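**Praltorard bench, bimanual cell: right arm hesitates over the box**

Status: fixed on my branch, needs a second pair of eyes before merge
Component: Trovau planner, wrist camera node

Symptom: the arms come together over the cardboard box fine, then the right one stalls when it should commit to a grasp. The planner log fills with `target stale, replanning` and after 40 replans it gives up and goes home. Left arm waits politely the whole time.

First guess was calibration. Reran the hand-eye routine on both wrists, residuals looked great, same stall. So I rolled Trovau back to the January build and it still stalled, and at least that cleared the planner of blame.

Next I logged header stamps on everything going into the Gemudgate bridge. And there it was! Wrist frames were arriving 141 ms behind the joint states. The planner drops anything older than that by design, so it was throwing away nearly every detection of the knife and the tape rolls.

Bench and right-arm work, two head views and one from a wrist:

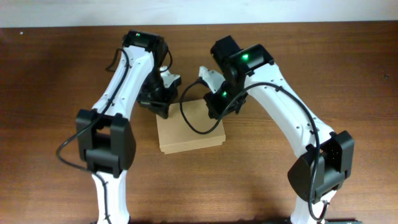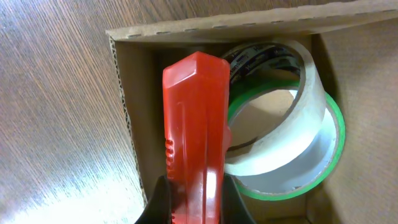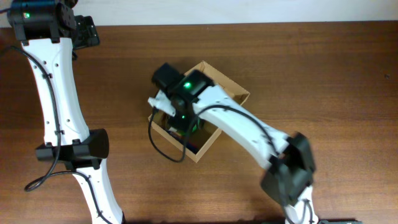

The delay comes from the queue in the bridge. Somebody (me, last fall) set the image queue depth to 4 so that the recorder wouldn't drop frames, and the detector node was reading from the same queue. It always got the oldest frame in there. I split the subscription so the recorder keeps its deep queue and the detector only ever sees the newest one:

```yaml
bridge:
 recorder:
 queue_depth: 4
 detector:
 queue_depth: 1
 drop_old: true
```

I love how small this diff is. Two days of staring at transforms and it's a handful of lines of YAML.

Replayed the stalled runs from the logs and the stale warnings are gone. Live runs with the new config go straight from approach to grasp, and the motion is so much smoother that I ran it a few extra times just to watch.

Still open:

- The Tang collision checker pads the cable on the right arm as a straight line. It hangs in a loop near the box, so we should model the slack properly.
- Startup prints a clock sync warning for the left wrist. Harmless so far, but I want to know where it comes from.
- Could the bridge please print frame age at info level? Would have saved me a whole afternoon.

Branch is `detector-queue-split`. Restart the bridge after pulling, it doesn't pick up queue settings on reload.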